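Ticket: Chore chart app keeps promoting my nine-year-old
Product: Pumitance Family (household plan)
Opened by: Beryl Blackburn
Handled by: Bence Szalai, then Enikő Major
Status: Closed, more or less

Original report

I have two children, one phone each under protest, and a subscription to your app, which I bought so that I could stop shouting up the stairs. Parents set the chores and the rules. Children tick things off and earn points. At 60 points they get an extra half hour of screen time. So far so good.

As of this week the younger one appears to be a parent. He can approve his own chores. He has also approved his sister's, for a fee I have yet to establish. His balance stood at 602 points when I looked this morning. He has not emptied the dishwasher since April.

I have changed him back to "child" three times. Each time he is a parent again by teatime. I would like to be in charge of my own house, please, or at least to have it look that way on the screen.

Reply from Bence Szalai

Hello Beryl, sorry for the trouble. Could you try the following and tell us what happens?

Step 1. Sign out of the app on every device in the house, including any old tablet in a drawer.

Done. The old tablet was under a bed and had a biscuit on it.

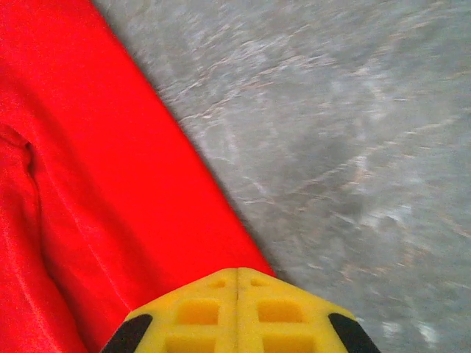
Step 2. Sign in on your own phone only and open Household, then Roles. Write down who is listed as what.

Me: parent. My husband: parent. Daughter: child. Son: parent. The dog is also listed, as "guest", and has 20 points, which is more than my daughter.

Step 3. Set your son to "child" and press Save. Wait for the green tick before leaving the page.

Green tick received. I waited a good while longer out of spite. He was still a child when I went to bed, as nature intended.

Step 4. Sign the other devices back in one at a time, checking Roles after each.

Husband's phone: fine. Daughter's phone: fine. Son's phone: fine. Old tablet: son is a parent again. I did it twice to be sure, and the tablet did it both times.

Note from Bence: passing this to Enikő, who looks after sync.

Reply from Enikő Major, 13 Jul 2022

Thank you, that is a very useful set of answers. The tablet is running an old version of the app, from before we had separate roles. In that version everybody over a certain age was simply "family", and when it connects to the new system, "family" is read as "parent". The age came from the date of birth on the profile. Could you check what year is entered for your son? 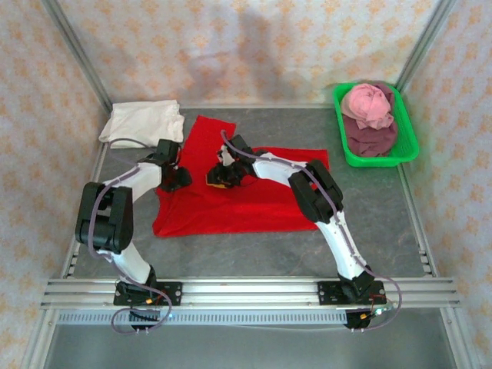

Beryl again. I have checked. According to the profile he is 31. He says he put that in when he was seven because it wanted a number and he liked that one. I have no follow-up questions.

I corrected the birthday on my phone and updated the app on the tablet, which took most of the evening and needed 600 MB cleared first. That meant deleting a large number of videos of the ceiling. Roles have stayed put overnight and all through today.

Two things are still open from my side.

a) The points. He regards them as wages. I regard them as fraud. Can you take them off, or do I have to do it, and be the one he looks at?

b) My mother-in-law uses your rival Danolia with the cousins and says this never happened there. I don't need you to do anything about that. I just wanted it written down somewhere.

Reply from Enikő Major

a) You can reset a balance from Household, Points, Adjust. It sends the child a message by default. Untick "Notify" if you would prefer to tell him yourself, or leave it ticked if you would prefer that we did.

b) Noted.

We have also raised a fix so that old versions can no longer change anyone's role. It should be in the next update.

Beryl: Left it ticked. He came down and asked who Enikő was. I said she was head office. Dishwasher is half empty, top rack only. Please close the ticket but keep it where I can find it.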